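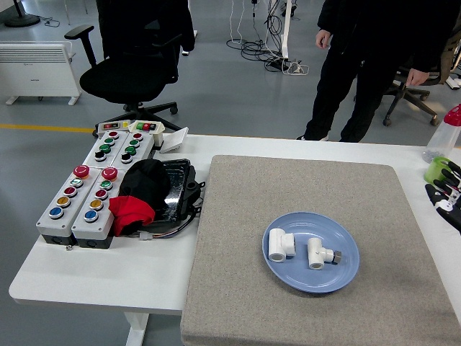

Session 6 – Small parts, big trouble: can a machine do the bench jobs yet?

Notes for the April block. Read before lab. I wrote these up fast so tell me if something makes no sense.

Where we are

Last time: navigation, carts, floor cleaning. Mostly solved if the floor is flat and people put their bags away. This time hands. Picking up, turning over, putting in, screwing on. The stuff a new hire at a plumbing supplier learns before lunch.

Our running task is fittings on a plate. Two PVC tees, one upright, one on its side, the second with a metal threaded insert sticking out of one end. Felt pad under the plate. Sounds like nothing. Go through what it asks for:

– find the tee, decide which way the openings point
– pick a grip that leaves the opening you need free
– lift without dragging the plate along
– turn it in the hand, or put it down and regrip
– line up the thread, feel for the start, turn, stop

Most demos you see online stop at step three. Keep that in mind when you watch one.

Why white plastic is a pain

White fitting, few edges inside the openings, shadows do half the work. Depth cameras are poor on shiny things and the insert is the shiny bit, so the part you care most about is the part you see worst. A light blue plate helps with contrast. Felt helps too, it gives a little when the fingers come in low. Take both away and expect your numbers to drop.

Upright vs lying down: the lying one can roll. The upright one can tip. Different failure, different fix. Don't lump them together in your results table!!

Numbers from the Todholm trial

Task was pick a tee, reorient, place in a fixture. No threading. 218 attempts. First-try grasps were fine, the regrip is where it went wrong. Almost 90 percent of the dropped parts were dropped during the turn. A person doing the same job doesn't notice there is a turn.

Second trial, with threading, was called off early. Cross-threaded inserts, over and over. A person feels that in the first quarter turn and backs off. The controller they had kept pushing till the torque limit tripped.

The Jedalell setup trained on 3000 recorded demos of similar jobs and did better on the grasp. Not much better on the thread. More data of the same kind doesnt seem to fix touch. (Argue with me on this one, I'm not certain.)

Buttons

Push-button boxes are the other half of the unit. Pushing a button is easy, one finger, straight in. Pushing the right one is harder than it looks:

– a red mushroom stop and a plain red button on the same box. "Press the red one" is not an instruction
– same colors on neighboring boxes, so you need box AND button
– boxes at different angles, so top and bottom stop meaning much
– a light box slides when pushed off center. Hold it or bolt it
– rocker switch needs a press on one side, not the middle

Write your commands so a stranger on the phone could follow them. If the stranger would ask "which one", so should the machine. Most don't ask yet. They pick.

Home versus shop floor

Shop floor: parts known, lighting known, you're allowed to build a fixture. Home: cups, bottles, cloth, cables, all on one table and moved since yesterday. A cloth hanging over something is still a hard case, you can't tell where it ends or whats under it. The Ulloa kitchen study (reading pack, second item) is good on this. Skim the methods, read the failure section properly.

So, yet? Loading a dishwasher rack, slowly, with someone nearby – sort of. Folding – slow, towels ok, shirts no. Assembling a tee with an insert from a plate, unattended, all shift – no. My view, exam won't ask for it.

For lab

1. Do the tee job yourself with thick gloves on. Then with one hand. Write down where you had to regrip.
2. Same again eyes shut from the moment you touch the part. Which step got worse, which didn't?
3. Write the button command for one box in one sentence. Swap with another pair and follow theirs literally.
4. Using the Lellix log sheet, sort failures into see / grip / turn / insert. One failure, one column.

Work in groups of 2. Sheets go in the tray by the door before you leave. Next session: cloth and other soft things, bring an old T-shirt.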